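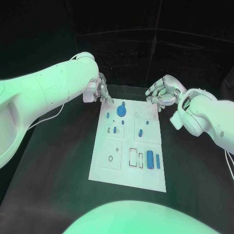 A work sheet with its blue parts, on one of our tables

ABOUT US

Home
What we make
For schools
About us
Visit the workshop

Hello from Panby! We're a small workshop and teaching studio in Atness, and we make assembly boards: flat white boards with printed outlines and blue parts to go with them. Pegs, gears, discs, cylinders. You pick up a part, you find the spot where it belongs, and you put it there. It sounds like a small thing to build a company on, and we have been happily busy with it for years.

How we started

Panby began as an after-school club. Tobiloba Omoregie was teaching shop and wanted something students could do with their hands in the last part of the day, when nobody has much patience left for a worksheet. So the worksheet became the thing you worked on. The first one was a page of outlines drawn with a marker and taped to a table, and the parts came out of a coffee can of odds and ends. Kids who hated drawing loved it. Kids who finished everything in a hurry slowed right down (the round pieces did that, they always do).

Nadège Pons joined when the club outgrew its cupboard. Her background is in pattern making, and she was the one who asked why the outlines were all the same thickness, why the big circle sat so far from the small one, and whether anyone had thought about where a person's wrist goes when they reach for the top of the board. We hadn't! Most of what we know about layout comes from the arguments of that first winter.

We took our first shop space on Pedano Street that March, and we've since made boards for more than 200 classrooms, training rooms and labs.

What's on a board

Every layout is a little different, but the family resemblance is strong. There are round places and narrow places. There's a gear-shaped piece with a knob on top, which is everybody's favorite, and there are short pegs that stand upright by themselves until someone bumps the table. Small raised plates and printed outlines show where things go.

We print thin lines. People ask for bold ones now and then, and we've tried them, but a thick line gives you too much room to be almost right. With a thin line you look harder, you lean in, you turn the piece a little. We love watching that happen.
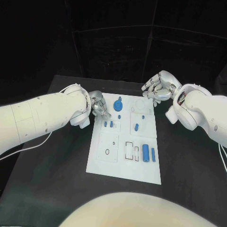
The color question took us much longer than the shapes did. Early sets were a mix of whatever we had on the shelf, and students sorted by color before they ever looked at shape. One color fixed that. Blue on white is easy to see from across the room and easy to find when a peg rolls off and goes under a bench. Nadège held out for green for a whole season and still brings it up.

We also care a lot about what goes under the board. A plain dark tabletop is our favorite, and it's what we suggest to anyone setting up a new room. The edges of the board show up clearly and so does a stray part. Glossy tables are harder, especially near a window in late afternoon.

The Idahosa layouts

Our best-known series is called Idahosa, named after the hill behind the old club building. There are 19 layouts in it so far, running from a simple first board with a few wide openings to some tight little arrangements that will keep a patient adult busy through a lunch break. Each one was tried out by students before we printed it properly, and several were changed because a student found a better order to do things in. Layout 2 was turned completely around after one group kept starting at the bottom. They were right, it's a nicer board that way.

Lighting comes up more than you'd think. A board that reads well under white ceiling lights can look like a different object under colored ones, so we try every new layout in a few kinds of light before we settle on the outlines. Holes and recesses go dark quickly. Printed lines fade into the white. It's one of our favorite parts of the job — someone always walks in, looks at the lights and asks if there's a party.
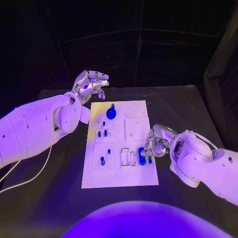
Do the parts have to go in a certain order?
Most boards can be done in any order you like. Many people start with the large round piece and leave the small pegs for last, and we'd suggest that for a first try.

Working with us

We run open afternoons for teachers and trainers, starting at 3:30, with boards out on the tables and plenty of time to try them. Come and get your hands on things! Bring a few students if you can, since they'll tell you within minutes which layout is right for your room.

If you'd like something made for your own class or bench, send us a sketch. It can be rough. Tobiloba's favorite request arrived on the back of a bus schedule, and we made the board just as drawn, with one circle moved over so the lid of the storage box would close.

Replacement parts are available for every layout we've ever printed, including the early ones. Pegs are what people lose most. Write to the workshop with the layout number from the back of your board and Nadège will put them in the mail.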